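Setting Up a Shared Workbench
Zudcombe Workshop Guides

A long bench used by several people at once should be laid out before the session begins. The following procedure applies to all shared benches at Zudcombe and was revised in November by Adjoa Korletey.

Clear the tabletop completely and wipe it down from one end to the other. Place one shallow tray at each working position, set back 30 cm from the front edge. Small parts stay in the tray until they are needed and are returned to it between steps.
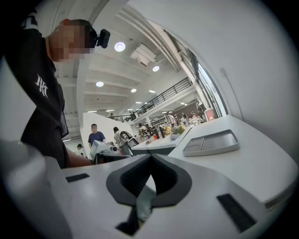 Bottles and bulk supplies belong on a separate table – never on the bench itself. Stand bottles upright with their caps closed and group loose items by colour or type. Leave 800 mm of clear floor between the bench and the supply table so that people can pass behind those who are working.

Equipment stands are to be positioned before any tubing is connected. Check that no tube crosses a walkway.

At the end of the session, empty each tray, return supplies to the storeroom and record any shortages on the Grallitz sheet. Completed sheets are collected at 4 pm.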